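February 2021

Back from the Ronbridge open day, feet sore, head full of other people's optimism. I went because Requena had a table there and I have been hearing about their kitchen work since December, mostly from people who would like me to put money or time into it. I wanted to see it for myself before I said no.

The hall was cold and the coffee was bad. 934 visitors had signed up, according to the board at the door, and I believe maybe half of that. We got a welcome talk with a lot of slides and the word "household" on nearly every one of them. Then they let us go up to the tables in small groups.

The cooking table was the one I had come for. Black cloth behind it, big felt letters pinned up, a toaster, a sandwich on a plate, a tray of beans and grains, a Midea cooktop. And a steel pan of dry soybeans, with one gripper clamped on the long handle and a second, hand-held one open on either side of the small helper handle. So it takes two grippers to deal with one pan. I do it with a dish towel and bad temper.
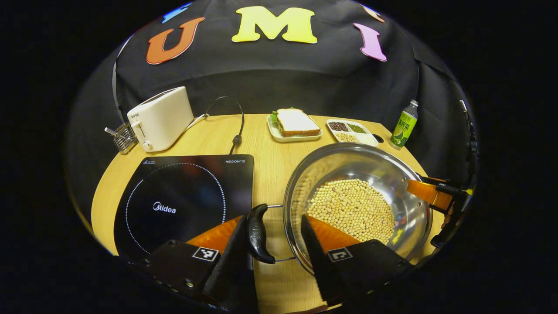 What I asked, and what I got

I asked why soybeans. The answer was that they spill in a way you can see, so you know when the pan has been tipped. Fair enough, I liked that one. I asked about hot oil and got a smile.

I asked how many tries they had recorded. 679, the man said, right away. I asked how many of those were good and he said it depended on what I meant by good — I meant the beans staying in the pan. He went off to find a colleague and I didn't see him again.

Astetov was across the aisle with a drawer that opens. I gave it 2 minutes.

The brochure from Marnimness calls all this "kitchen ready" and runs to 163 pages. I carried it home on the bus and it is now holding the back door open. Must return the badge, they want a deposit back on it or they keep mine, I can't remember which.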